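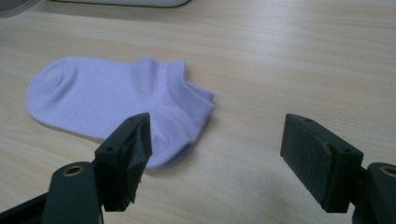
10th December

Reading time: 6 min

Cold in here again, so I'm writing this with my jacket on and the kettle going. Today was mostly the glue question, and I want to get it down before I forget which batch was which (I did forget last time, and Harsh was very polite about it).

Quick recap for anyone picking up the notebook. We're trying to find a hide glue mix for the zither repairs that gives us a longer open time without going rubbery. The Jedlow zither is the one that started all this. It came in back in April with the back seam open from the tail to the waist, and I glued it with our usual mix, and by the time I had the third clamp on, the far end had already gelled. I had to steam the whole thing apart and start over! So now we're testing on scrap spruce before anyone touches that instrument again.

Batches on the bench today were plain glue, glue with a little urea, glue with more urea, and glue with salt. 4 pots, all from the same bag, all soaked overnight in the cold room and brought up slowly in the water bath. I kept the bath at 55 on the dial and checked it against the glass thermometer every time I walked past. It drifts up if you leave the lid off and then put it back on, because the heater overshoots trying to catch up. Leave the lid alone. I've written this on a piece of tape and stuck it on the bath.

The plain mix did what it always does. Grabs hard, grabs fast, and you'd better have your clamps open to the right width before you pick up the brush. I had a skin forming on the spruce before I'd finished spreading on the second strip. I warmed the next pair with the heat gun first and it was a different world — smooth, shiny, plenty of time to slide the pieces together and get the edges even. I know, I know, everyone says warm the wood. I say it too. Then I go and skip it because it's only scrap.

The light urea mix was my favorite to work with. It stayed brushable for long enough that I could set the strip down, fuss with it, pick it up and set it down again. It runs, though, and I had a drip down the front of the bench that I found later with my sleeve. The heavier urea mix I didn't like at all. It felt greasy under the brush, the squeeze-out never really firmed up at the edge, and when I pulled the clamps off the first pair I could still dent the bead with a fingernail. Maybe it just needs longer. I've left the other pairs from that batch clamped and I'll look tomorrow.

Salt was somewhere in the middle. Peter swears by it and has done for years, and I can see why, but it seemed to me that the pot got cloudy toward the end of the session. Peter says that's the water here and has nothing to do with the salt. Could be! We could try it with the bottled stuff and settle it.
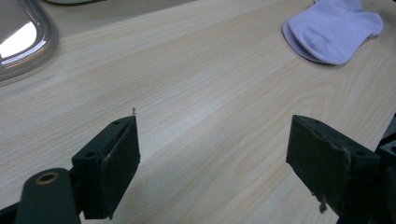

After lunch I broke the pairs from the last session, which have had plenty of time to cure. I do this in the vise with the glue line just above the jaws and lean on the top piece with the long bar. It isn't scientific, but I do them all the same way and I write down whether it was wood or glue that let go. Plain glue: wood failure on every pair, big ugly splinters, lovely. Light urea: wood failure on nearly all of them, with one that opened partly along the line, and when I looked at the face of it there was a bare patch where I hadn't brushed right out to the corner. So that one's on me and I'm not going to hold it against the glue. Heavy urea: a mess. Clean separation more often than not, with that amber glassy look on both faces.

Abbas came by in the middle of this and wanted to know why I don't do it on the Lindqvist tester, and the answer is that I'd love to, but the load cell reads 538 with nothing on it and I don't trust a single number that comes after that. He thinks the connector is dirty. I've cleaned the connector. He cleaned it again and it still read 538. We both stood there looking at it for a while and then he took the cover off, and there's a screw missing from the bracket at the back, so the cell is sitting crooked. He's going to find one that fits. Until then, vise and bar.

Some smaller things while I'm here.

The Arent glue we had before (the dark one in the paper sack) is finished. I scraped the last of it into the jar by the window and that's for sizing end grain only, please don't put it on a seam. The new one is much paler and it smells a lot less, which everyone upstairs will be happy about.

Otakar asked me to write down how I clean the brushes. Hot water from the bath, swish, squeeze, hot water again, then hang them bristle down. Don't leave them standing in the pot overnight. The metal ferrule stains the glue and then you get a gray line down a spruce seam, and there's no getting it out. I have ruined a top this way. It was a nice top.

Vratislav's psaltery is still on the top shelf waiting for its pins. He wrote to say he found the original bill in a drawer, made out for 1690 crowns, and wants to know if that helps us date it. I don't think it does, the bill has no year on it, but I'd like to see the maker's name and whether the spelling matches the label inside. I've asked him to bring it with him when he comes for the pins.

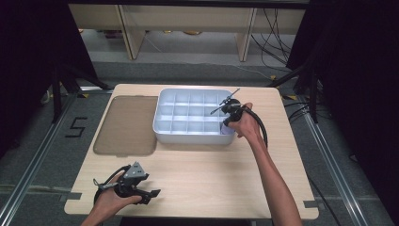 Also I had a proper look at the Jedlow seam under the lamp at the end of the day. There's old glue left in the pores along the waist that I thought I'd washed out, and a thin gray film of something on the lining that isn't hide glue. It didn't soften with warm water at all. White glue from a previous repair, is my guess, and probably somebody's kitchen-table job a long time ago. It will have to come off before anything else happens, whatever mix we settle on. I tried a corner with vinegar on a cotton swab and it went milky and started to lift, slowly, so that's promising. I'll do a short stretch at a time and let the wood dry out in between. No soaking! The lining is thin there and it already has a bit of a ripple in it.

Harsh wants us to use the light urea mix on it and be done. I'm leaning that way too, but I'd like to see one more set of pairs with it, brushed properly to the corners this time, and I'd like to leave a few of them in the damp box for a while before breaking them. The owner plays it in a church that gets clammy in winter, and urea makes me nervous in the damp. If those hold I'll stop complaining.

For tomorrow: unclamp the heavy urea pairs, plane new spruce strips (the ones left in the bin are all cupped), mix one pot of light urea and one plain. Ask Wukis if the cauls are coming, they said they'd ship them with the cork already glued on and I've heard nothing. And buy tea, we're out.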